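The Old Cabinet in the Back Hall

I have been putting off the tall cabinet in our back hall since we moved to Brekdale, and in September I finally started on it.

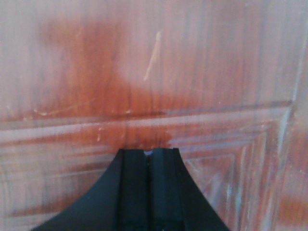 It came with the house. The previous owners left it because it wouldn't go down the front steps without taking the railing off, and I can see why they gave up. It's a heavy thing with two paneled doors, a drawer underneath that sticks, and a reddish-brown finish that has had a hard life. We used it for coats the first winter, then for coats and paint cans, then for anything we didn't want to look at. By this summer you had to lean on the left door to get it to latch.

The plan was to empty it, clean it, decide if the finish could be saved, and put back only what belongs in a back hall. I gave myself a weekend. It took closer to three, spread over most of the month, and there is still one thing I haven't done.

Emptying it

I did this part after supper because I knew I would quit if I started in the daylight and saw how much there was. Everything went onto an old sheet in the hall. There were 7 tubes of caulk, all hard as chalk. There was a bag of extension cords, a carpet sample from a room we never carpeted, two umbrellas with broken ribs, the manual for a dishwasher we no longer own, and a box from our move with Bellamy written on it in marker. Bellamy is the street we used to live on. I had labeled half our boxes that way, which was no help then and was no help now. Inside were curtain rings and a phone charger.

Most of it went out. The paint was the slow part because our county only takes it at the drop-off site in Reltberg, and they want the lids on tight and the labels readable. I kept one can, the hall color, and wrote the room on the lid.

The coats I washed. Two of them were too small for anyone here and went to the donation bin behind the grocery store. The rest are on hooks now, and I'd recommend the hooks to anyone, but I will get to that.

Cleaning it

I vacuumed the inside with the brush attachment, then went over it with a rag and warm water with a little dish soap. The rag has to be wrung out hard. I changed the water four times and it was still coming out the color of tea on the last go. The back panel had a smell, somewhere between old shoe polish and a basement, so I left the doors open for a few days with a bowl of baking soda on the shelf. That helped some. A second bowl helped more.

For the outside I used the same soap and water, and then mineral spirits on a clean cloth to get the old wax off. Do this with the windows open. I wore gloves and still had the smell on my sleeves at dinner. There were years of polish on those doors, one coat over another, and on the flat parts it came up gray. Around the molding I used a toothbrush and some cotton swabs, and for the corners I folded the cloth over the end of a butter knife.

I should say that I am not a furniture person. I have refinished one chair in my life and it was a kitchen chair nobody was going to miss. So before I did anything else I read up on what you can do to a finish without stripping it, and most of what I read came down to trying the mildest thing first in a spot that doesn't show.

The finish

The surface looks washed out and streaky in places, with pale whitish marks running over the grain. The color isn't even, either. There's a big patch, more of a reddish orange, where it is a lot darker than what surrounds it, and it has no particular shape. Then there is a thin scratch, on the diagonal, and it shows up light against the darker wood grain.

I don't know what made the patch. My first thought was that somebody had spilled something. My second was that somebody had tried to touch up the color years ago and stopped. It could also be that the rest has faded and the patch is closer to what the whole thing used to look like, and that's the idea I keep coming back to. The inside faces of the doors are a deeper red than the outside.

The only place I tested anything was low on the side that faces the wall. I tried a restoring product from the hardware store, the kind you wipe on with fine steel wool. It evened out the haze a bit and made the whole test spot darker. I let it sit overnight and looked at it again in the morning, and I liked it less. It had gone a little orange. I also tried plain paste wax on the spot next to it, and that one I liked fine. It didn't fix anything, but it looked cared for.

For the scratch I looked at wax filler sticks, which come in sets of browns. The trick is supposed to be going a shade darker than you think, because a scratch that is too light catches your eye and one that is too dark reads as grain. I bought a set and have been holding the sticks up to the door at different times of day. In the morning I would pick one and by lamplight I would pick another. I have not filled it yet. That's the thing I said was left to do.

I did call a refinishing shop in Gavance to ask what it would cost to have the doors stripped and redone. They quoted 265 dollars for the pair if I took them off and brought them in, and 300 if they had to come and get them. I thought that was fair. I also thought about how often anyone stands in our back hall looking at the cabinet, and decided the money could wait.

Putting it back together

The latch turned out to be an easy fix. The strike plate had worked loose and dropped a little, so the left door was catching on it. I took the screws out, packed the holes with toothpicks and wood glue, let that dry overnight and cut them flush, and put the same screws back. The door closes now without leaning on it. I rubbed a candle stub along the drawer runners and that took care of most of the sticking, though it still wants two hands in damp weather.

Inside, I put up a row of hooks at the back and one shelf. The shelf is a board I already had. The hooks were 20 dollars for the set and they are the best part of the job. Coats used to be piled over a rod that was too shallow for hangers, so every hanger sat crooked and the doors pushed against the sleeves. With hooks, each coat hangs flat and you can see what you have.

On the shelf there is a basket for hats and gloves, a flashlight, and the dog's leash. Under the coats there's a boot tray. The drawer has batteries, picture hooks, tape, and the one screwdriver I can always find. I made a rule that no paint goes in there, including the can I kept, which is in the basement with the furnace filters.

It has been two weeks and it's holding up. One umbrella has found its way back in, a working one, so I let it stay. I am going to do a full coat of paste wax on both doors the next time we get a dry stretch, and I'll fill the scratch before that so the wax goes over it. If the color comes out wrong I can scrape it out with a plastic card and try the next stick. The set has plenty of browns left in it.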